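Moving the piano, moving the lot

Ok quick one as I've got 18 boxes still to tape up and the truck is booked for 7am.

So we're leaving Tolentino Street. Four years. The landlord wants it back for his daughter, fair enough, can't really be cross about that. New place is in Detton, smaller kitchen, bigger yard, no dishwasher (crying).

What I've learned about moving, in no order

Books go in small boxes. I knew this. Did it wrong anyway and now there's one by the front door that no one can lift.

Get quotes early. First mob wanted 1000 dollars just for the piano. Gediminas Urbonaitė from my old work did his whole house with a hired van and two mates, so I rang him and he's sorted me out – van, straps, trolley, the works. Owe him a slab.

Label the sides of the boxes, not the tops. You stack them and then the tops are useless, obviusly.

Floors. Was worried about the boards for the bond, but they've scrubbed up alright with hot water and a bit of vinegar. Didn't need the 39 dollar bottle of stuff from the hardware.

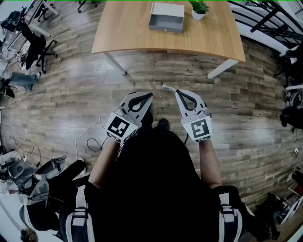
Things I'll miss

The bakery on the corner. The light in the back room at about four in the arvo, in winter. The neighbour's fat orange cat. Even the 157 bus a bit, though it was late every single morning and I swore at it most of them.

Won't miss the shower. Or teh hill.

Internet won't be on til sometime in July so it'll be quiet here for a while. Right, tape.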